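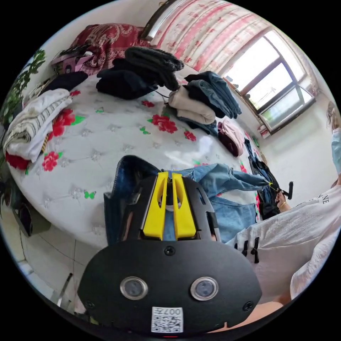 Jeans and folded garments on the bed, Sadano guest residence.

Home | Services | Housing | Linen and Laundry | Tickets | Contact
Print this page | E-mail this page

CLEVWOOD RESIDENTIAL SERVICES
Linen and Laundry Desk - Ticket 3428
Opened: November 25, 2021
Location: Sadano guest residence, upper bedroom
Category: Garment folding and storage
Priority: Normal
Status: Closed, with one item carried forward

Summary of request

The residence reports that folded jeans do not keep their shape between the bed and the wardrobe. Stacks lean, the lower garments slide out, and the wardrobe door will not close over the denim shelf. The residence asks whether the fault lies with the shelf, the folding method, or the number of garments assigned to the room. A related request, ticket 2617, was closed in April after the shelf was lowered by one position. The present request states that the adjustment did not resolve the matter.

Initial review

The desk reviewed the folding procedure in use at the residence. Jeans are laid out on the bed, folded, and placed with the other clothing until the full load is ready to be put away. The bed is an acceptable work surface, provided that a quilted cover is pulled tight first. A soft surface allows the waistband to sink while the legs remain level, and the first fold is then made at an angle.

The waistband is the thickest part of the garment. When it is left bulging during folding, it produces a high end and a low end, and each pair added to the stack increases the slope. The desk considers this the most likely cause of the leaning stacks.

Step one. Shelf check

The residence was asked to empty the denim shelf and confirm that it was level and that its brackets were seated. Reply received: shelf level, brackets seated. The Eberhard wardrobe was therefore ruled out as a cause of the leaning. The door clearance was left for later review.

Step two. Change of fold

The residence was asked to proceed as follows with each pair of jeans:

Close the zipper and button, and turn the pockets flat.
Lay one leg directly over the other, with the seat drawn out to the side.
Tuck the point of the seat inward so that the edge runs straight.
Fold the hems up to just below the waistband, then fold once more.
Place alternate pairs with the waistband facing the opposite direction.

Reply received: improvement on most pairs. Two pairs continued to fold unevenly. The residence noted that the waistbands matched but the lower ends did not.

Step three. Uneven hems

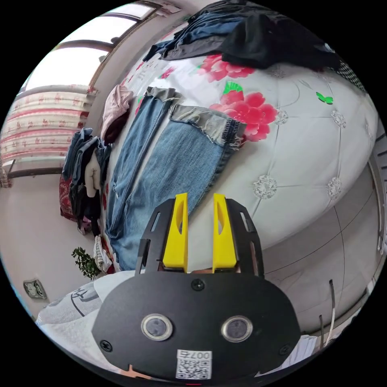 Frayed or cut-off hems should not be used as the guide for the fold. A cut edge is seldom straight, and lining up one ragged hem with the other will twist the leg. The residence was advised to align the inside seams from the crotch downward and to let the hems fall where they may. Loose threads should be trimmed before the garment is put away - they catch on knit items stored next to them.

The residence was further advised to keep light denim apart from dark denim until both have been washed several times, and to place knitwear on top of a stack, never beneath jeans.

Reply received: both pairs now fold flat. Stack stable overnight.

Step four. Door clearance

With the revised fold, the denim stack stands lower and the door closes when the shelf holds four pairs. A fifth pair brings the stack into contact with the door. The residence was advised to store any additional pairs in the drawer unit supplied by Druvska.

Blankets should not share the denim shelf. They may be placed on the upper shelf or at the foot of the bed.

Resolution

Leaning stacks: resolved by change of fold. No repair required.
Uneven pairs: resolved by aligning seams in place of hems.
Door clearance: resolved for normal use within the limit given in step four.

Item carried forward

The residence has asked for a second shelf in the wardrobe. This is a furnishing request and has been entered separately as ticket 3741. The linen desk has no objection to it, but asks that the spacing be measured with the folded jeans in place - the earlier adjustment was made with the shelf empty.

Replies to this ticket will reopen it. Please quote the ticket number and the room in all correspondence.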